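How to Look After a Pair of Grippers
A page for young readers, from the Ketilsson workshop

Most people think robots spend their time doing exciting things. Mostly, somebody is tightening their screws.

A gripper is the grabbing end of a robot. Some grippers bolt onto a robot arm. Others, like ours, are made for a person to hold, one in each hand, so that a robot can later learn from what the person did. Ours are called Flelness and Dritimitz. Þórey Ragnarsson named them and has never explained why.

Each gripper has two fingers that open and close. They are the parts that do all the bumping, pinching and scraping, so they are the parts that wear out. A check starts with the fingers wide open over a plain white surface, with nothing in between.
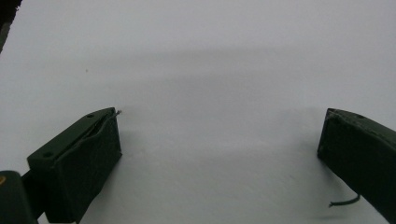 Screws come first. A screw can wiggle loose a tiny bit every time a finger closes, and one afternoon of practice might mean over 40 closings. Loose screws make wobbly fingers, and wobbly fingers drop things, usually on your foot. Védís Frandsen goes over every one with a small screwdriver on Sunday morning, when the workshop is quiet and there is nobody to ask her what's for lunch.

Next she looks at cables. A cable should have room to move but not so much that it gets caught in something. If a wire is poking out where it shouldn't, it gets tucked back in or replaced. Pulling on it to see what happens is not a repair. (We tried.)

Then come the fingertips. Look at your own fingernails after a week of climbing trees and you will have a fair idea. A small chip doesn't matter much if you only pick up sponges. It matters a lot if you are after something small, round and shiny, like a knob.
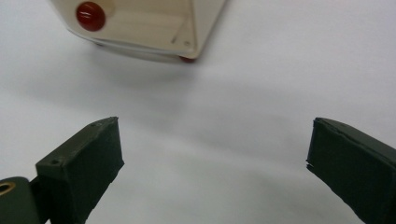 Dust gets a wipe with a soft dry cloth. Never use the cloth that cleaned the kitchen bench. Gravy is a terrible thing to find in a hinge.

After all that, you still don't know if the grippers work. The only way to find out is to give them a job. We like little drawers for this, and the little cabinet we use has red knobs that are easy to see and annoying to hold. Védís puts it on the table, picks up both grippers and lines up the jaws with the drawer. To pass, a gripper has to open and shut that drawer 10 times without slipping. If it slips 3 times, it goes back to the screwdriver.

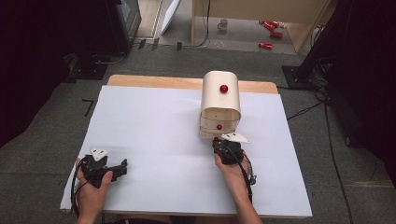
Slow is best. People who rush tend to push the whole cabinet across the table, which counts as a slip, however much they argue.

Everything gets written in the logbook, even the boring parts. "Left finger, top screw, half a turn" doesn't sound like much of a story, but if the same screw needs half a turn every week, something else is wrong and the logbook is how you find out. The spare part for that finger is number 3009 in the Tivex drawer. Please put the lid back on the screws when you're done. You know who you are, Þórey.

Words to know

Jaws: the parts of a gripper that close on things.
Hinge: a joint that lets one part swing.
Logbook: a diary for machines, with fewer secrets in it.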